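Call for participants: Second Kitchen, June round

We're looking for people who like kitchens. You don't have to cook well, and you don't have to own a nice one. You do need opinions about where the mugs should go, and some patience for putting the same things away more than once.

Second Kitchen is a small study run from the Jalter building, up on the second floor next to the bike repair shop. We want to learn how people set up a kitchen that isn't theirs: a sublet, a vacation rental, a parent's place after a move. Last round we had 21 participants and the conversations afterward were so good that we ran over almost every time. This June we have room for 36, and we'd love to fill every spot!

What you'll do

You come in for one session in the afternoon or early evening. Someone from the team (usually Chaltu Woldegiorgis or me) shows you the kitchen, gives you a short card with a household on it, and leaves you to it. One card might say "two adults, one of them works nights." Another has a family with a toddler who opens everything. You arrange the kitchen for those people in whatever way makes sense to you, then we sit down with coffee and you tell us how you got there.
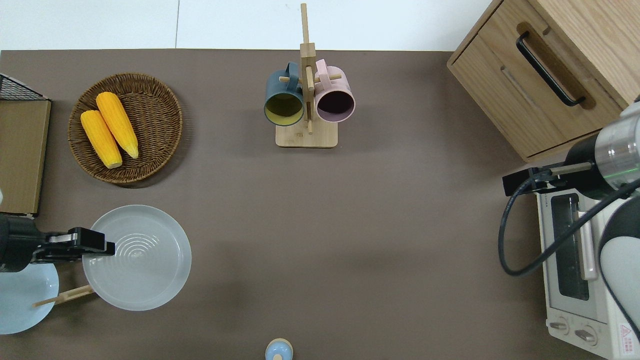 Working out what belongs on the table is the part people talk about most. Some participants clear it completely and want every item behind a door. Others like things within reach and keep the space in the middle open for chopping, with the mug tree toward the back by the wall and the corn in its round wicker tray over to one side. We've had long, happy arguments about the toaster oven too, and whether it deserves a permanent place or should come out when somebody wants toast. Bring your own habits. If your grandmother kept bread in the oven, do that and tell us about her.

There's a second, shorter part where you get a bag of groceries and put it away in the kitchen you've just arranged. It goes quickly and it's fun, especially when you find out you've left no room for the onions.

Who can take part

Anyone 18 or over who is comfortable speaking English. We'd especially like to hear from people who share a kitchen with roommates, people who have moved in the past year, and anyone over 65 (we had very few last time and missed them). If you use a wheelchair or can't lift much, please come anyway and mention it when you write, so we can set the heights before you get here. The elevator works and is wide.

Please tell us about food allergies. The groceries are real, and you're welcome to take the fruit home.

Time and payment

Plan on two hours including coffee. You'll get a gift card worth $32 and we cover your bus fare both ways. Parking behind the building is free after 4 p.m.

How to sign up

Send a few lines to Ingvild Sjöberg at the Jalter front desk, or leave a note in the Second Kitchen box downstairs. Tell us who you live with, the times of day that suit you, and one thing in your kitchen that you would never move. Ingvild reads all of them and will write back with a time.

Friends and couples can sign up together, but you'll each get your own session.

Ulla Dalen
Second Kitchen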